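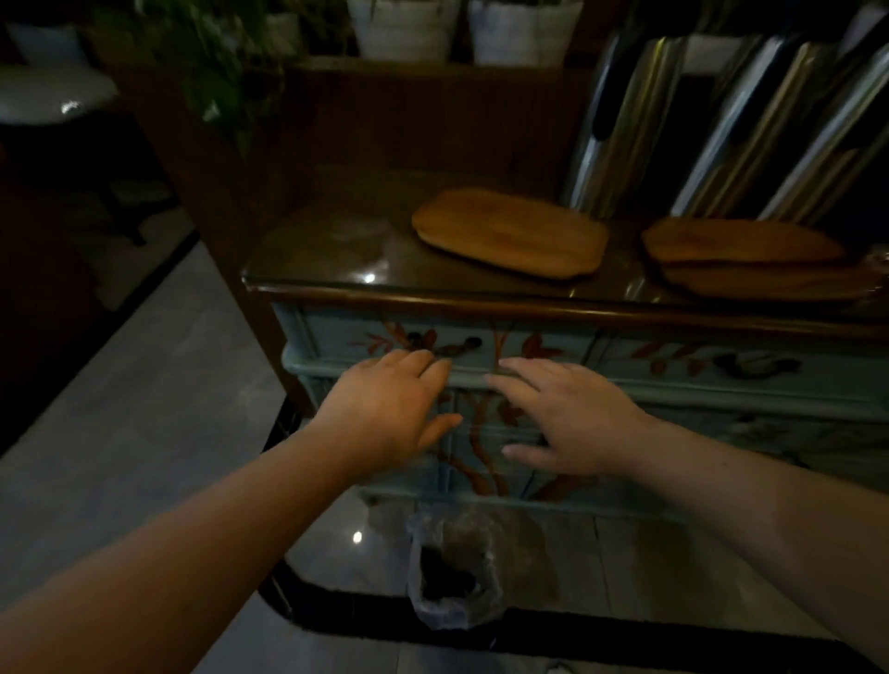
How to set up a church small group

This guide is for churches in the Dinddale group of parishes that wish to begin a midweek or weekend small group. It assumes that the church council has already agreed in principle to the group and that a leader has been approved.

Step 1. Agree the purpose

Write one or two sentences saying what the group is for: Bible study, prayer, a course for enquirers, or preparation for confirmation. A group may change its purpose later, but members should know at the outset what they are joining. Send the wording to the parish office for the notice sheet.

Step 2. Appoint two leaders

Every group must have 2 named leaders, who should not be members of the same household. Both must complete the safeguarding course before the first meeting -- certificates from another parish are accepted if still in date.

Step 3. Choose a place and time

Groups may meet in a home, in the Golley Room or in the side chapel at Skudgate. Bookings for October onwards open once the harvest services have been confirmed. Please check step-free access and parking before advertising a venue.
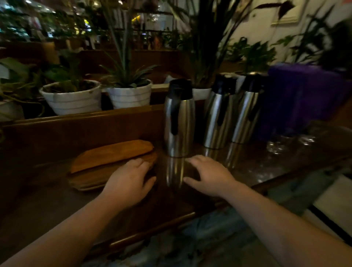 Allow time for refreshments before or after the study.

Step 4. Plan the first meeting

A first meeting of ninety minutes is suggested. Begin with introductions and a short prayer, read the passage aloud, and leave at least half the time for discussion. Hymn 312 in the parish book is suitable for closing if the group wishes to sing. Matters shared in confidence should remain within the group, except where there is a safeguarding concern. Leaders should state this clearly at the start.

Step 5. Review after one term

Leaders are asked to complete the review form (Form 2) at the end of each term and return it to Rajitha Gunawardena, Small Groups Adviser, at the parish office. The form asks about attendance, materials used and any pastoral needs -- individual members should not be named on it.

Printed copies of the form are kept at the back of each church.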